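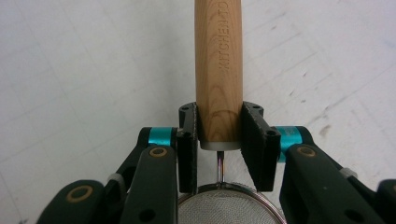

I've been selling the Skjelbred tea sampler for over 5 years now, and it's still the thing I drink most of myself, so let me tell you what's in the tin!

You get 220 grams of loose leaf, split into 2 inner bags. One is Grinmont, a smoky black that I like first thing with a splash of milk (go easy, it gets bitter if you forget it on the counter). The other is Luvitley, a green with dried mint and a little lemon peel, and that one I drink by the potful all June, mostly iced.

**Item no. 2095**
**Keeps:** a year in a closed tin, away from the stove
**Caffeine:** Grinmont yes, Luvitley a little

The leaves are big, so give them room to open up. A heaped teaspoon per mug does it for me. Water just off the boil for the black, cooler for the green – if you don't have a thermometer, let the kettle sit with the lid open while you hunt for a clean mug.

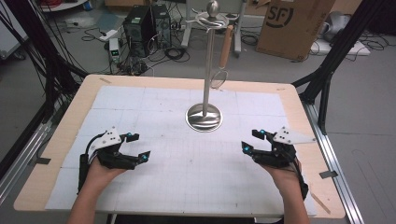 One customer wrote in that the Luvitley is much better on the second steep, and that she now pours the first one over ice and saves the second for after dinner. I tried it and yes, I'm a convert. The mint calms down and the lemon comes forward.

Refill bags of either tea come from Terkex, the same packer who fills the tins, and they ship flat in a padded envelope. Grinmont refills are back in stock as of March 25, 2023. Luvitley refills are on the next truck.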